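Desk Storage for Shared Worktables: Sorting Writing Tools into Open Tubs

Project report, Product and Workplace Design, second year
Jana Weidemann and Leokadia Kaczmarczyk
Submitted 8/31/23

1. Background

The shared worktables in the project hall are used by several course groups each day. Pens, markers and highlighters are left on the tabletops between sessions, and the next group either works around them or moves them to another table. Over a term this leads to tables with too many writing tools and tables with none. Our task was to compare simple storage containers for these tools and to recommend one that could be used on all the tables without drilling or gluing.

We limited the work to three container types: an upright cup (Flerkena), a shallow rectangular tub (Stuvar) and a divided drawer insert (Wiegand). Lidded boxes were left out after a short trial in April, when users took the lids off and did not put them back on.

2. Requirements

The requirements were set together with the hall staff before any containers were ordered.

The container must hold a mixed set of markers, highlighters and ballpoint pens. The full length of a marker must fit inside or stand stable. The contents should be recognizable from a seated position. The container must be light enough to lift with one hand and must not scratch the tabletop. Its outer length must not exceed 340 mm, which is the depth of the shelf where the containers are kept overnight.

3. Method

Each container type was placed on the tables for 7 working days. At the end of the day one of us noted which tools lay outside the container and how far they were from it. Tools within arm's length of the container were recorded as "near," all others as "away." We did not remind users to tidy up, and no labels were attached during the first round.

In a second round we asked users to clear a table with a prepared set of tools. The set was laid out in loose order, with some tools touching each other and some lying alone. Time was taken from the first touch until the last tool was in the container. Dropped tools were left in the count.

Records were kept in a shared spreadsheet in Runudix. In total we logged 1576 single tool positions over both rounds.
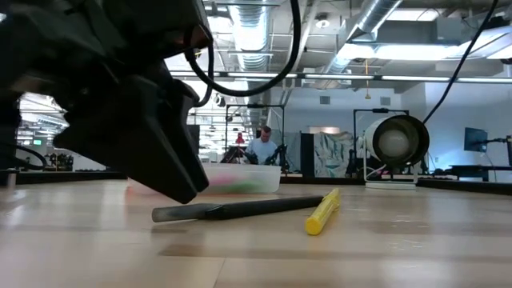 Tools that touch each other need separate treatment in the analysis. Users often gripped two at once if they lay side by side, but only one at a time if they crossed or met at an angle. In the second case the first tool was usually pushed before it was picked up, and the other one moved with it. We therefore recorded pairs in contact as one position with two entries.

4. Results

4.1 Upright cup

The cup takes up the least space on the table. It was used mostly for ballpoint pens. Thick markers filled it quickly, and with several of them leaning to the same side it tipped over. Users also had to turn each tool upright before letting go, and this made clearing slower than with the tub. The share of tools left "near" was the highest of the three types.

4.2 Shallow tub

The tub gave the shortest clearing times. Tools can be put down flat in any direction, and the low walls allow the hand to enter from the side. The semi-transparent plastic was rated well in the short interviews: color can be made out through the wall, although the exact type of tool often cannot. The main weakness is order. After a few days, small items such as erasers and clips were lying at the bottom under the pens.

4.3 Drawer insert

The insert kept the tools in the best order, but only while it was watched. Once one section was full, users placed tools across the dividers. It is also the heaviest of the three, and some users slid it over the table instead of lifting it.

5. Discussion

The results favor the tub for tables with frequent changes of group. The difference between tub and insert in clearing time was small for users who already knew the insert, so part of the effect may come from practice. We could not separate this with the number of users available.

The distance limit between "near" and "away" was also chosen by us and depends on the person. A fixed limit of 300 mm would have been easier to check and should be used if the study is repeated.

6. Recommendation

We recommend one Stuvar tub per table, placed toward the back edge, with a small separate tray for clips and erasers. Dried-out markers should be sorted out once a month. A label on the short side is enough – labels on the long side hide the contents.

7. Open points

Cleaning was not tested. Ink marks on the inside of the tubs came off with a damp cloth in most cases, but permanent marker did not. The tabletops were not checked for wear.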